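The Ferry to Vikby

When my aunt Marcelle Charpentier stopped speaking to her brother, I was six years old, and I was told that he lived too far away. Later I learned to read a map and saw that Vikby was only across the water from Clurkau. The ferry needed 28 minutes.

I asked her once why she did not go. She was cleaning fish in the sink and she did not turn around.

"The ferry makes me sick," she said.

I believed this for many years. She was sick in cars also, and one time in an elevator.

When she was seventy-four she called me at work, on a morning in October, and asked if I could come with her on Saturday. She did not say where. I came with the car and she was already standing on the street in her good coat, with a bag of apples and a cake tin that was closed with string.

"To the harbor," she said.

The man who sold the tickets was Roy Tunstall. He had been at school with my mother and he knew everybody in Clurkau, and he looked at my aunt for a long time before he took her money.

"Single or return?" he asked.

"What is the difference in price?"

He told her. She thought about it and bought the return, and I saw that her hand was not steady when she put the ticket in her glove.

We sat inside, by the window. The sea was gray and quite flat. A family from Prenov was eating boiled eggs across from us and the smell was strong, and I waited for my aunt to become sick, but she only held the cake tin on her knees and looked at the water. After some time she started to talk.

It was about the house. When their father died there was a house and there was a boat, and the boat was worth more. Her brother took the boat. He said that a woman could not do anything with a boat. She said that she had painted that boat every spring since she was nine, and that she knew the engine better than he did. He laughed. That was all, she said. He laughed, and their cousin Yeo, who was standing in the door, laughed also.

"And the house?" I said.

"The house was a good house. I lived in it, didn't I?"

"So it was not for the money."

"I have told you what it was for," said my aunt.

At Vikby the road goes up from the harbor between low walls. She walked slowly but she did not ask for the way. The door was blue. Before we could knock, it was opened by a girl of maybe fifteen with wet hair, who looked at the tin and then at us.

"Are you from the church?" she asked.

"No," said my aunt. "I am from Clurkau."

The girl went to get her grandfather. We were put in the back room to wait, and there was nothing to do there except look at the table.
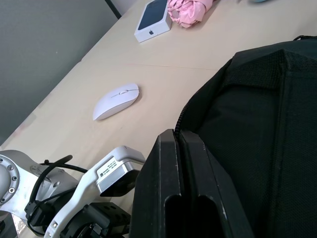

The table in the back room.

My aunt did not look at the phone box, or at the pink thing that lay crumpled beside it. She put her hand flat on the pale wood and moved it a little, as you do with a horse.

"He always wanted a light table," she said. "Ours was nearly black. He said it was like eating on a coffin."

We heard him on the stairs then. He came down one step, and rested, and came down another. My aunt took off her gloves. The ticket fell on the floor and I bent to get it, so I did not see his face when he came in. I saw only his slippers, and that they stopped.

"You have become small," he said.

"You have become fat," said my aunt.

He breathed for a while. The girl stood behind him with a towel around her neck and did not know where to look.

"Is it the one with plums?" he said.

"It is October. Of course it is the one with plums."

He asked the girl to bring a knife. My aunt began to work on the string, which she had tied too well, and after a minute he sat down next to her and held the tin so that it would not slide.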